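Moving an old phone to Android 10 without losing the second SIM

19 February 2020

I run a Huveck as my daily phone and keep a Killier in a drawer as a spare. Both were offered the Android 10 update this month. The Huveck took it without trouble. The Killier installed it, rebooted, and stopped seeing the card in slot two.

The download is 692 MB, and the installer wants nearly twice that in free space. It does not check before it starts. If you have less, it stops at the unpacking stage and leaves the partial file in storage, where it has to be deleted by hand.

Slot two was a settings problem. The update resets the preferred network type to LTE only on both slots, and my second card is an old 3G one from Golden. The menu entry is still there, but it has moved one level down, under Advanced. Set it back to automatic, turn airplane mode on and off, and the card registers.
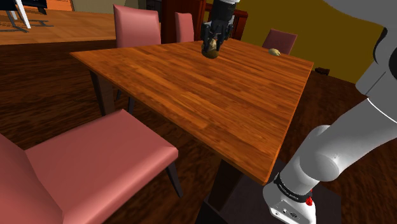 Battery use went up for the first two days and then settled. The system rebuilds its app cache after a major update, so I would not draw conclusions from the first charge cycle. Standby drain overnight is now the same as it was on Android 9.

Two things I have not fixed. The call recorder no longer works at all – Android 10 blocks the method it used – and the dark theme ignores the schedule after a restart. Dayana Henao wrote to me that hers does the same on build 311, so it is not limited to my unit.

I have left the spare on the new version. Going back means unlocking the bootloader and wiping the phone, and I only use it for text messages.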